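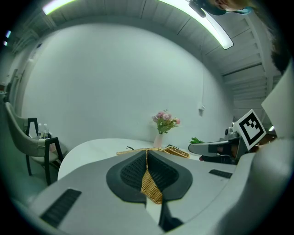

La luz que no se ve: cómo se mide la decoloración antes de vender un producto

Rónán Cullinane lleva dieciocho años metiendo cosas en cámaras de ensayo. Empezó con comprimidos y jarabes, y hoy dirige el laboratorio de envejecimiento de Rosgate, donde se comprueba qué les pasa a los materiales tras una exposición larga a la luz, el calor y la humedad. Los clientes llegan casi siempre con la misma pregunta: cuánto va a durar el color.

La respuesta depende de la lámpara. El laboratorio trabaja con arco de xenón filtrado para imitar la luz de detrás de un cristal, y con tubos fluorescentes UV cuando interesa la degradación en exterior. Son ensayos distintos y sus resultados no se pueden intercambiar. «Nos piden equivalencias en años y no las damos», explica Cullinane. «Damos dosis, temperatura de panel negro y diferencia de color. Lo demás es suponer.»

La sala principal tiene 6 cámaras, 4 de ellas de xenón. Las probetas se montan en portamuestras metálicos, con una mitad tapada que sirve de referencia, y se giran de posición a intervalos fijos, pues la irradiancia nunca es igual en el centro que en las esquinas. Hauwa Oyewole, responsable de calibración, guarda un mapa de cada equipo y lo repite cada enero.
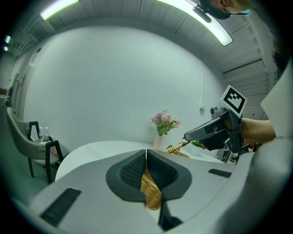 Los materiales naturales son los que más trabajo dan. Un plástico pigmentado sale de fábrica con un color bastante uniforme; una fibra vegetal cambia de tono de un tallo a otro. En un asa trenzada de mimbre, de ese dorado tostado tan común en las cestas, las hebras pasan unas por encima de otras y se hacen sombra, de modo que la cara expuesta recibe la dosis completa y los cruces casi nada. Medir un solo punto no sirve. Oyewole toma lecturas en varias zonas, separa las de la cara y las de los cruces, y no promedia unas con otras.

El calor complica el cuadro. Los materiales oscuros se calientan más que los claros bajo la misma lámpara, y una fibra que pierde agua se vuelve quebradiza aunque apenas haya variado de color. Por eso, en las series largas, la humedad relativa se registra junto con la irradiancia y cualquier parada queda anotada en el informe.

La última serie, un barniz de la firma Vakmont, duró 109 días. Povilas Ramanauskas, técnico de la sala, tuvo que cambiar una lámpara a mitad del ensayo y recalibrar el sensor antes de reanudarlo. El barniz aguantó bien en las probetas claras y amarilleó en las oscuras. El fabricante ha pedido repetirlo con otro filtro.

Cullinane calcula que la nueva tanda ocupará dos cámaras hasta después del verano. Mientras tanto, los demás encargos esperan turno en el almacén, a oscuras y con la temperatura controlada.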